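A morning at the Pornelska lab, 12 March 2018

I'd been promising Raelene Merrick a visit since February, and she was kind enough to meet me at the Parunton station, which saved me getting lost (I would have). The lab is up two flights over a bakery, so you arrive hungry and out of breath, and Ľubomír Kratochvíl had coffee ready before my coat was off.
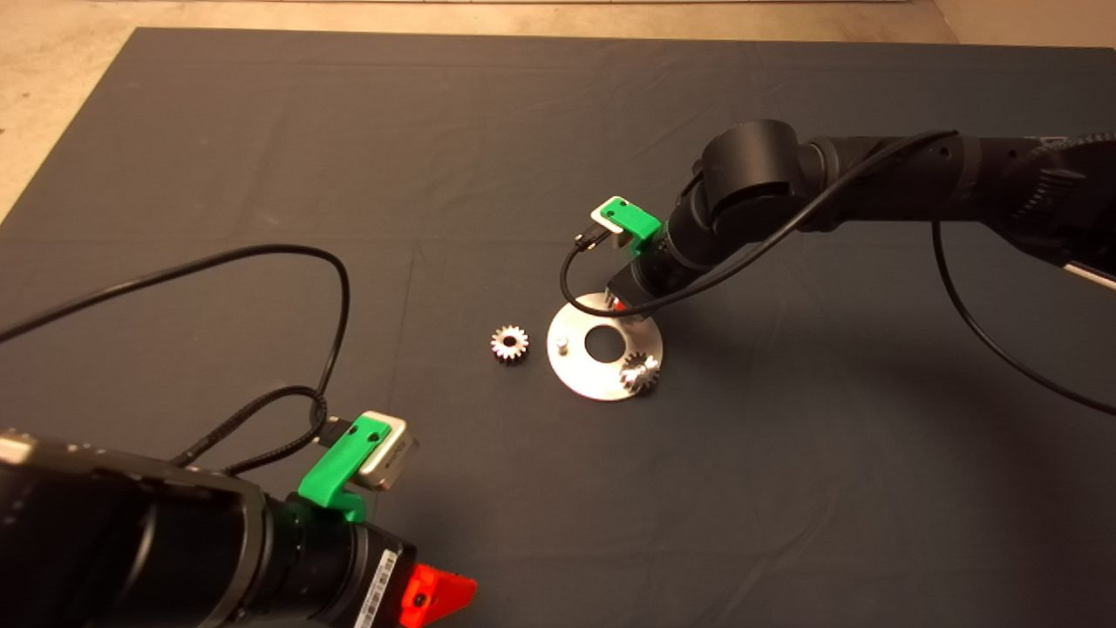

Their question is whether a robot learns assembly better when its practice examples include mistakes and recoveries. Roswitha Lehner trained one version on 1000 clean demonstrations and another on the same number with fumbles left in, and the fumbling one did better on gears it had to turn a little before they would seat. The job sounds so simple — a small spur gear, a short metal peg standing on a round plate — and yet I could have watched all day. Each arm carries its own little camera in a bright green bracket, and Roswitha's next test is to train without those close-up views and see how much is lost.

We talked right through lunch, and Cameron Grimshaw walked me back down by way of the bakery. I bought 2 loaves and ate most of one on the train to Mudgway.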